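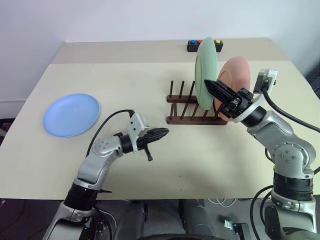 4. Setting up the reader for a long historical novel

This section covers loading and reading a novel on the Urura reader. The book used throughout is The Salt Gate, Fatima Garba's siege novel set in the port of Abubakar, because it comes preloaded. Whether you will want to finish it is another matter. The settings apply equally to any long book with maps, a cast list and chapters told out of order.

4.1 Opening the book

1. Hold the side button until the shelf appears.

2. Select The Salt Gate. The first opening is slow. The packaging says "instant", which seems to mean once the file has been indexed.

3. When asked whether to start at the cover or at Chapter 1, choose the cover. The Chapter 1 option skips the map and the list of households, and you will want both before the second siege begins.

4. Choose an edition. There are 2 in the file: the original text and the revised text, which Garba shortened for the Dralel reprint. The revised text is sold as "faster". It drops the harbourmaster's letters, and a good part of the motive for the betrayal goes with them. Pick the original unless you have been set the other one for a class.

Note: Bookmarks don't carry over between editions. The menu offers to "match" them. In our copies it matched by page number, so a bookmark in the siege landed in the middle of a wedding.

4.2 Text and page settings

5. Go to Settings, then Page. Set the text size to 3. Smaller sizes break the verse passages in odd places, and the larger ones push the footnotes on to a page of their own.

6. Turn Smart Spacing off. It is supposed to ease tired eyes. We couldn't tell that it did anything except close up the gaps between scenes, and in a book that changes narrator without warning those gaps matter.

7. Leave Page Turn Animation as you find it. It makes no difference to reading.

8. Press Back to save. There is no Save button, whatever the printed card says.

4.3 The map and the household list

9. Tap the top corner of any page to bring up the map. Tap again to close it.

10. To pin the household list, press and hold a character's name, then choose Pin. This works for the main families. It fails for anyone who goes by a nickname, and that includes most of the garrison.

Caution: Don't open an entry in the household list before you reach Chapter 19. Several entries give the year of death. The publisher calls this "helpful context".

4.4 Reading Companion

The Reading Companion is a set of pop-up notes written by Aiguo Pan. It is switched on by default.

11. To switch it off, go to Settings, then Companion, then Off. You will be asked to confirm.

12. To keep the notes but hide them while you read, choose End of Chapter instead.

Pan's notes on ships and grain prices are sound and worth having. The notes on "themes" mostly tell you what you have just read, and the claim that the siege is based on a real one at Sistbridge comes without a source. Treat it as a guess.

Note: End of Chapter may return to On after an update. Check it if notes start appearing in the middle of a page.

4.5 If the book loses your place

13. Close the book and open it again from the shelf, not from Recent.

14. If it still opens at the cover, go to Contents and find your chapter by its title. Chapter numbers restart in each part.

15. If Contents is blank, remove the book and load it again as in 4.1. Copy out any highlights first. The backup is said to keep them, but we would not rely on it.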